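Lakden toy library adds play kitchens to its loans

The toy library in Lakden will lend out play kitchens from next month, after a fundraising drive that began in May brought in £1285.

Until now the library has lent only smaller toys, with a limit of three items per family. The kitchens will go out for 40 days at a time and must be collected by car or van. Membership stands at 106 families, some 100 of them in Lakden itself and the rest in Kukness.

Tadeo Yáñez, who runs the loans desk, said large toys were the most common request. "People want to try one at home before they give up a corner of the room to it," he said.

The light blue model has a fridge with a shopping list panel on the door, a microwave, a sink, a hob, an oven and a dishwasher. Pans and plates are lent with it.
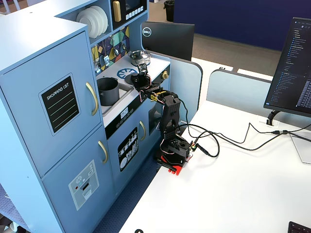 Families can put their names down at the desk or by telephone. A deposit is payable on collection and is returned when the kitchen comes back with all its parts. Bookings close on 2024-08-25.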